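4 Fabric Care Programs

4.1 Before the first load

The Clakora 759 is shipped with the drum locked. Remove the 2 transit bolts from the rear panel and store them with this guide. Running the washer with the bolts in place will damage the suspension and is not covered by the warranty.

1. Open the cold water valve fully and check the inlet hose for drips at both ends.
2. Press Power. The display shows the factory program, Cotton.
3. Turn the dial to Drum Clean and press Start with the drum empty.
4. When the display shows End, open the door and wipe the rubber seal with a dry cloth.

Note: A small amount of water may be present in the drum on delivery. It is left over from factory testing.

4.2 Selecting a program for shirts and blouses

Use the Shirts program for woven cotton, linen, and blends marked for machine washing. The program uses a higher water level and a slower final spin than Cotton. Maximum load is 8 shirts. A heavier load will be washed, but creasing will increase.

1. Close zippers. Unbutton cuffs, collars, and front plackets.
2. Turn printed or dark items inside out.
3. Load items one at a time. Do not push a folded stack into the drum.
4. Add liquid detergent to compartment 2. Powder may leave marks on dark colors at low temperatures.
5. Turn the dial to Shirts. Press Temp to change the setting if the care label calls for it.
6. Press Start.

To reduce the spin speed further, press Spin before Start. The setting is kept in memory until the washer is unplugged.

Caution: Do not use the Shirts program for silk, wool, or garments with glued interlinings. Use Delicate or Hand Wash. 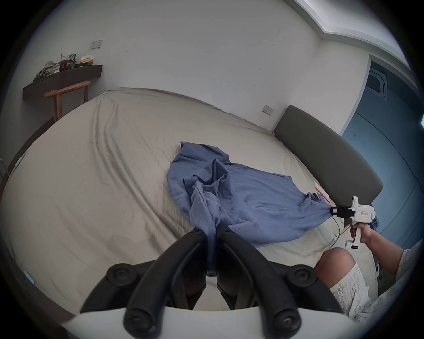 4.3 After the program ends

Remove the load promptly. If the door stays closed, the Anti-Crease function turns the drum at intervals until it is opened or the function times out. Shake each item once and hang it by the shoulders, or lay it flat if the care label says so.

Sleeves and collars dry more slowly than the body of the garment. Check these areas before folding — damp seams can cause odor in storage.

Items to be ironed should be taken down while slightly damp. For steam settings, refer to the guide supplied with the iron.

4.4 Saving a custom program

1. Set the program, temperature, and spin speed.
2. Hold Memory until the display flashes.
3. Release the button. The settings are now stored under My Cycle.

Saving a new custom program overwrites the previous one. Delay Start is not stored and must be set again for each load.

For fault codes, see Section 7.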